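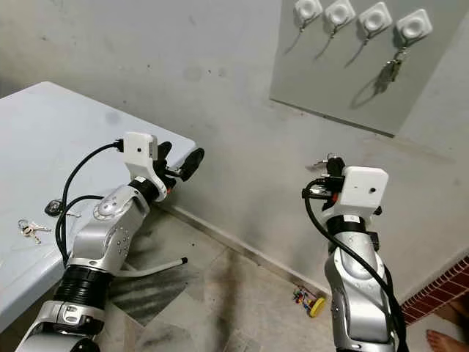 Keys, hooks and the little room: your questions answered

I've run the key room at Florkine for longer than I care to admit (we let out studios and storage units, and every one of them seems to breed keys). People email me the same things over and over, so I've put my answers in one place. Last tidied up 20 October 2021.

Why adhesive hooks and not proper screwed-in ones?

Because I can move them! I had a screwed-in rack at our old place and hated it within a month. The white square stick-on ones go in a row along the top of the light grey panel, and if I decide I want them further apart I just peel and start again. They're kinder to a rented wall too.

Do they fall off?

Mine did at first, and it was my own fault. I stuck them up and hung keys on them straight away. Now I wipe the panel, let it dry, press each hook hard for 30 seconds and then leave it alone overnight. Check the packet for the weight limit as well. A small bunch is fine by me, but Jihad Daher once hung the entire boiler-room set on one (a great clanking thing the size of a grapefruit) and we found it on the floor next morning.

What about a dusty or marked wall?

Our grey walls have their share of stains and smudges, and I wouldn't trust a sticky pad on them. That's why the hooks are on a panel. Smooth surface, easy to wipe, and the wall behind can look as tired as it likes.

Where do keys go when they first come back?

On the pale blue table. Put them down, sign the book, and only then do they go up on a hook. I like that pause in the middle, it gives me a chance to see what's come in. Please don't skip the table and hang them yourself, even if you know which hook it is. Maya Saliba did this very helpfully for a whole fortnight and I spent most of September unpicking it.

Should fobs stay with the keys?

I keep them apart. A black fob on its own short metal ring is easy to spot, and if one packs up I can swap it without wrestling with a split ring and losing a fingernail. The two get handed out together and come back together, and I tick them off on separate lines.

Silver or brass, does the colour mean anything?

Not here, sorry! It depends on what blanks the key cutter had in that day. Please go by the tag number in the book and never by colour. Unit 81 and Unit 13 look like twins to me, and I've walked the full length of the corridor with the wrong one more often than I'd like.

How many keys should be on one ring?

As few as you can get away with. Small bunches hang flat and don't swing into their neighbours. If yours has grown a bottle opener and a gym tag, take them off before you hand it back, please.

I've lost mine. How cross are you?

Not very. Ring me on extension 819 and tell me when you last had it. Look in your other coat first (Imad Nimri, I'm looking at you). If it hasn't turned up by the next day I'll order a copy and the cost goes on your bill.

Can I pick up keys for somebody else?

Only if they've told me beforehand. A quick email is plenty. Eugénie Royer looks after the book when I'm away and she's stricter than I am, so don't chance it.

Can I leave other things on the table?

Please don't. Parcels go to the front desk with Mireille Awad. I can find a small key on a bare tabletop in a second, but put a box and two umbrellas on there and we'll be hunting till teatime.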